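About the Uniform Room at Pitville School
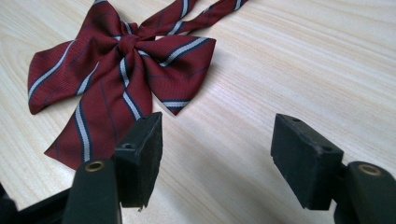
Eftychia Stergiou remembers that when she first came to Pitville she owned one bow tie, wore it every school day for two years, and would have been glad of a place to get another. The Uniform Room now serves families in that position, and it is open to every student enrolled at the school.

The Uniform Room is a service of Pitville School. It receives, cleans, repairs and reissues items of school dress, and it keeps a stock of new ties for purchase. It was established in 2000 in a former stationery store next to the main office, and moved to its present location on the ground floor of the Ouellet Building when the dining hall was extended.

Our Stock

The Room holds some 400 items during the school year. These include blazers, sweaters, skirts, trousers and sports clothing, as well as both forms of the school tie. The long tie and the bow tie are made in the same maroon cloth with white and navy stripes, and any student may wear either one. The bow tie is supplied ready tied on a neck strap.

Items are accepted in any condition. Those that cannot be returned to wear are kept for their buttons, linings and fabric, which are used in repairs and by the textiles classes in the Clustside Studio.

Care and Repair

Every tie received is laid flat on the sorting table and checked at the knot, the loops and the strap. Ties are hand washed in cool water, dried flat and pressed under a cloth on a low setting. Loose stitching at the knot is the most frequent repair. Families are asked not to machine wash or tumble dry ties at home.

Students in the upper grades may take the Care of Clothing course, taught by Mwangi Tanui. The course runs for 4 weeks beginning in January and covers hand stitching, pressing, stain removal and the replacement of fastenings. Work completed by students is inspected before an item is issued.

Obtaining Items

Reissued clothing is provided without charge, and families are not asked to give a reason for their request. New ties are sold at cost. A student who arrives at school without a tie may borrow one for the day from the Room and return it before 4 p.m.

Staff

Orhun Soylu, Head of Student Services
Mwangi Tanui, Instructor, Textiles
Kadir Karabulut, Uniform Room Supervisor

The Uniform Room is open from 7:45 to 8:30 a.m. and during the lunch period on school days. Donations may be left at the main office in a closed bag marked with the sizes of the items inside.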